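3.2 桌面与“摊开”的习惯

先交代一下我为什么会对桌子这么上心。本来这项研究问的是手写笔记:在一个什么都能打字的年头,人们为什么还在纸上写,写完了又拿它怎么办。第一轮访谈做到一半,我发现自己的提纲出了问题。我问“您平时怎么记笔记”,对方回答的几乎全是桌子。有人说换了一张窄桌以后就不写长东西了,有人说家里那张桌子要吃饭,本子每天得收两回,收着收着就不想拿出来了。我当时还有点着急,老想把话题拽回来(录音里听得出来,挺不客气的),后来整理稿子才意识到,该改的是我的提纲。

所以从第二轮开始,我把“桌面”单独列成一个编码类别,这一节讲的就是它。3.1节里已经说过,材料来自66位受访者,分布在Stetby和Skumbridge两地,前者多是在家工作的人,后者多是在共用工作间里有一个固定位置的人。两地的房租差得很远,这一点请读者放在心里,后面读到桌子大小的时候会用得着。

我先说“摊开”。这个词是受访者自己用的,我没有翻译成更学术的说法,试过几个,都别扭。它指的是本子打开着放在桌上,人可以走开,去倒水、接电话、收衣服,回来的时候那一页还在。听上去不值一提对吧?可是编码做下来,“摊开”跟笔记写得长不长、隔天还续不续写,关系比我预想的紧得多。本子合上再打开,得翻页,得找笔夹在哪儿,得想起来刚才那句话要往哪里去。一位Stetby的受访者讲得很直白:合上就等于下班了。她一天只肯下一次班。

这里有个细节我很喜欢,忍不住多写两句。好几位受访者会区分“朝着自己摊开”和“朝着椅子摊开”。前者是正在写,后者是人已经走了、本子替人坐在那儿。我一开始以为是开玩笑,后来看他们画的桌面草图,真有人把本子画得端端正正对着一把空椅子。我问为什么不挪到一边,他说挪了就得重新开始。

再说桌子本身。以往谈书写环境的文章大多盯着光线、噪声、椅子高度,这些当然重要,我也量了,数据放在附录里。桌面的面积和颜色却常常一笔带过,仿佛桌子就是个承重的东西。我的受访者可不这么看。深色桌面上的白纸显眼,隔着房间就能瞥见,于是总觉得有件事没做完;浅色桌面上的纸容易跟别的纸混在一起,本子被压在账单和说明书底下,过几天才翻出来。深浅之争在访谈里吵得比纸笔之争还厉害,我原本准备了一大段关于钢笔的问题,基本没用上。

至于面积,说法就分成两派了。大桌派觉得,地方够了本子才能长期摊着,旁边再放什么都不碍事。小桌派觉得桌子一大,杂物就自己长出来,最后能写字的还是胸前那一块。我个人属于小桌派(写这篇文章的桌子放下电脑以后连杯子都得放地上),但材料并不站在我这边,至少在Skumbridge不站。
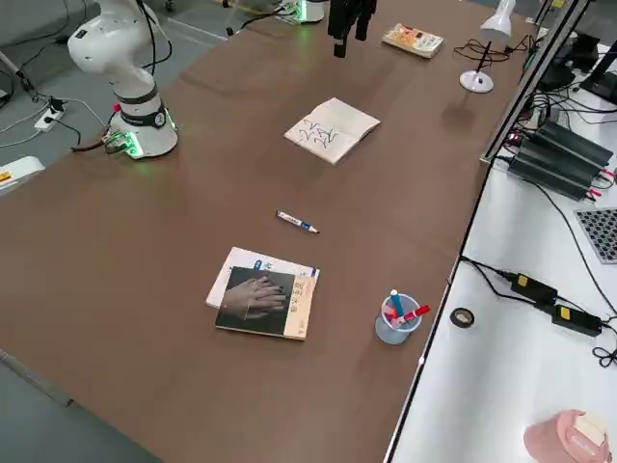 图3 棕色木桌面上摊开的笔记本

共用工作间还牵出另一个问题,就是桌子的边界归谁管。在家里,本子摊在哪里,别人挪不挪,靠的是脾气和交情。到了共用的地方,规矩要含糊得多。没人写下来说不许动别人摊着的本子,可是大家都知道不该动。受访者形容这种默契的时候,用词出奇地一致:“像有人坐着一样”。我在田野笔记里给这句话画了三道线。一个打开的本子能占住多大地方呢?按他们的说法,大致是本子两边各再多出一只手臂,也就是人写字的时候胳膊肘会到的地方。合上的本子就没有这个待遇了,它只占它自己那么大,碰上有人要放东西,顺手就给推到一边去了。

这个差别后来成了编码里的一条:打开为“在场”,合上为“寄存”。我承认“寄存”这个词有点重,合作阅读初稿的同行提过意见,建议改成“搁置”。我没改,因为受访者说起合上的本子时,语气真的很像在说一件托人看管的行李。

为了避免全靠嘴说,我们在Prothero做了一个小规模的桌面日志。参加的有12位受访者,每人连记7天,做法极其朴素:早上坐下来时画一张桌面草图,晚上离开前再画一张,本子在哪儿、开着还是合着、压在什么底下,都标出来。我反复叮嘱画得难看没关系,结果还是有人拿尺子画,画得比我的论文插图都讲究。也有人第二天就开始偷懒,写一句“同昨天”。这种记录我照单全收,“同昨天”本身就是材料,说明那本子一夜没挪过窝。

日志读下来,最让我意外的是晚上那张图。我原先的假设是,本子白天打开、晚上合上,跟店铺开关门一样。可是不少人的两张图几乎一样,本子就那么开着过夜。问起来,理由五花八门:怕忘了页码,懒,觉得合上的声音有点吵,还有人说早上第一眼看到半句话,手就自己去找笔了。最后这一条我觉得特别值得往下追。留半句话不写完,是很多写作的人都知道的老办法,但它要管用,有个没怎么被讨论过的前提,就是那半句话得让人看得见。写在一本合着的本子里的半句话,跟没写差不多。

当然也有反例,而且不少。有3位参加者每晚必合本子,合完还要放进抽屉,第二天照样接着写,篇幅一点也不短。他们的共同点是本子里夹着一张散纸,上面写着明天从哪里开始。我曾经想把他们归为例外,后来想通了:那张散纸干的正是摊开的页面干的活儿,只不过它更小,也更好收。所以我倾向于把“摊开”理解成一种提醒方式,桌面只是实现它最省事的地方。桌子够大就摊本子,桌子不够大就摊一张纸条,再不行,有人把字写在手背上(我在访谈里见到过,当时那行字已经糊得认不出来了)。

说到这里,得提一下Bruvley的那份早期问卷。那是正式访谈之前的试点,题目设计得很粗糙,有一道题问“您的书桌上通常有什么”,给了一长串选项让人打勾。现在看,这道题几乎毁在“通常”两个字上。受访者心里那张“通常”的桌子,干净、有序、有一盏灯,跟他们后来画在日志里的那张根本不是同一张。我自己也填过,填的时候毫不心虚地没勾“杯子”。试点的结果因此没有并入本文的分析,只用来修改提纲,这个决定在2.4节里说明过。

方法上还有一点局限要讲明白。草图是人画的,画的人会挑。觉得不相干的东西就不画,觉得丢脸的东西也不画,剩下的往往是他们认为一个研究笔记的人会想看的东西。本子几乎每张都有,充电线几乎每张都没有。我试过在说明里加一句“请画出所有物品”,结果交上来的图更整齐了,估计是先收拾了一遍再画的。后来索性把这句话删掉,改成“画您第一眼看见的”,情况稍好一些。因此本节里凡是谈到桌上别的物件,读者都请打个折扣,谈到本子开合的部分则相对可靠,因为这一项在日志里是单独填写的。

另外,季节的影响我没能处理好。日志是8月里做的,窗子大多开着,有风。两位参加者提到会拿东西压住页角,还有一位干脆为此把本子合上了。换到冬天,摊着过夜的本子会不会更多?我猜会,但手头没有材料,只能留给下一轮。

下面3.3节转到纸张本身,先从线格和空白页的选择谈起,那里的分歧跟桌子大小也有些牵连,受访者里买方格本的大桌派,后来有一多半改用了空白页。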